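Droscombe library lends out refurbished computers
2025-05-10

Residents of Droscombe can now borrow a desktop computer from the town library for up to 300 days at no charge.

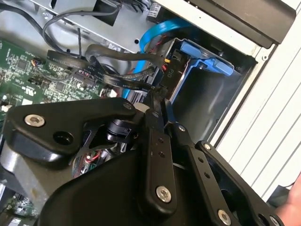
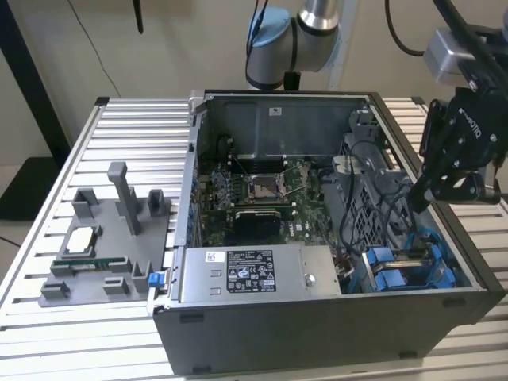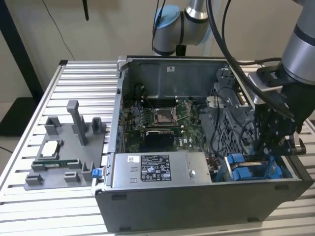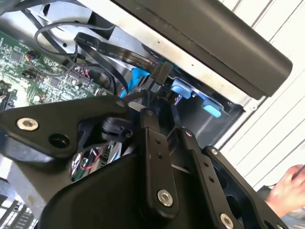 The Susgate Road branch has received 443 applications for the scheme, which opened in December. Applicants need a library card and proof of address – a power bill will do. Most of the machines are donated office towers, opened up and checked before they go out. Households can borrow up to two. Returns go to the Vieira Street centre.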